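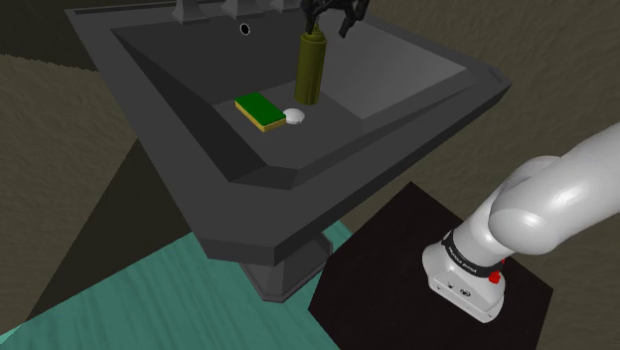

What is being compared?
Two grippers, the Billard and the Turach, both run in simulation on the same arm and with the same controller settings.

TURACH, Sun 16 March. Bruto has released results from its simulated gripper comparison for sink clearing. Each gripper ran 51 scenes with 3 random seeds per scene. Objects included bottles, cans, sponges and balls. Grasp force, approach speed and the motion planner were held fixed. The full set of logs holds 3,099 entries.

Most failed grasps came from finger contact with the basin walls during approach. Wrist camera placement was tested separately, with 17 mounting angles.

"The wall contacts are a planning problem as much as a finger problem," said Noemi Santoro, test lead at Bruto. "We will rerun with a shorter fingertip before ordering parts."

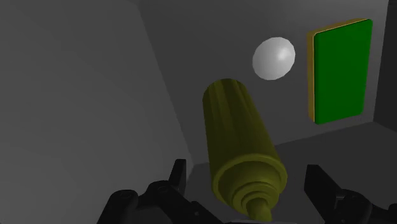
Can other controllers be tested with the same scenes?
The scene files accept any controller that outputs joint positions. A Ragnarsson controller is next on the schedule.

Logs and scene files are available from Bruto on request.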